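Hastell gets the go-ahead for two robot arms

The equipment money is in, and Hastell is buying two robot arms. After a spring of spreadsheets and a lot of hallway talk, the workshop signed off on the plan Monday, and the people who pushed for it are already rearranging benches.

The arms will go into the kitting room, where parts for the Ostside line get picked out of bins and set on trays by hand. It is slow work and hard on the shoulders, and it has been the first thing anyone mentions whenever the subject of new equipment comes up.

"I've been asking for this since before we had the second loading door," said Meinir Vaughan, who runs the kitting room. "I had a folder. The folder got pretty thick."

What finally moved things along was a change in how the request was put together. Earlier versions listed an arm and a price and left the rest for later. Noémi Fodor started over in the winter with everything that comes with an arm: mounting plates, spare fingers for the grippers, guarding, a second network drop, training hours and a service plan that runs five years. The total was higher, and it went through on the first reading.

"People could see what they were saying yes to," Fodor said. "Last time we'd have bought a very nice arm and had no table to bolt it to!"

Each station needs 590 millimeters of clear bench on the operator's side, a number that sounds small until you try to find it in that room. Two shelving units are coming out and the label printer is moving across the aisle, next to the sink. Tamás Szilágyi has taped the outlines on the floor and has been asking everyone to walk their normal routes and complain early.

The simulation work is well under way, and this is where the whole thing gets fun to watch. Kadri Ķēniņš has been running gripper trials in software, with the view set in close where the fingers do their work. Reaching in under things is the part she cares about most. Plenty of kitting jobs involve an overhang of one sort or another, a shelf lip or a raised lid, and a gripper that does fine in the open can run out of room in a hurry once there is something over it.

Those trials fed straight into the budget. The first draft called for a wide gripper on both arms. After a few weeks of test runs Ķēniņš asked for one wide and one slim, plus a small lamp for each station, and Fodor found the lamp money by dropping a display monitor that no station really needed. Lighting had been left out of every earlier plan. It can make a big difference when the strong light is coming from behind the work and the near side of everything goes dark.

Quotes came in from Jultar and Veres. The workshop chose Jultar for the arms and will buy the guarding from Veres, whose panels fit the rails already in the room. Splitting the order means two delivery dates to juggle, and Szilágyi is hoping the guarding shows up first so it can be fitted while the floor is still clear.

Bilal Akl will handle training. He plans to start with the evening crew, who volunteered almost as a group, and to give everyone time in the simulator before they stand next to the real thing. Nobody's hours are being cut under the plan. Kitting staff will rotate between loading bins, checking trays and looking after the arms, and Vaughan says the sign-up sheet for the first rotation filled before lunch.

The first arm is due in July. The second will follow once the first has a full month of regular shifts behind it, a condition Fodor wrote in herself so that any changes to the bench layout can be made once and copied over.

Anyone who wants to try the simulator can stop by the kitting room office after 3 p.m. Bring your own chair if you can, as the good ones have been claimed.

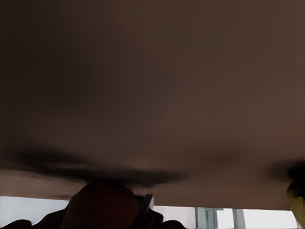
Close-up view from the simulator, with the dark outline of the gripper below a broad brown surface.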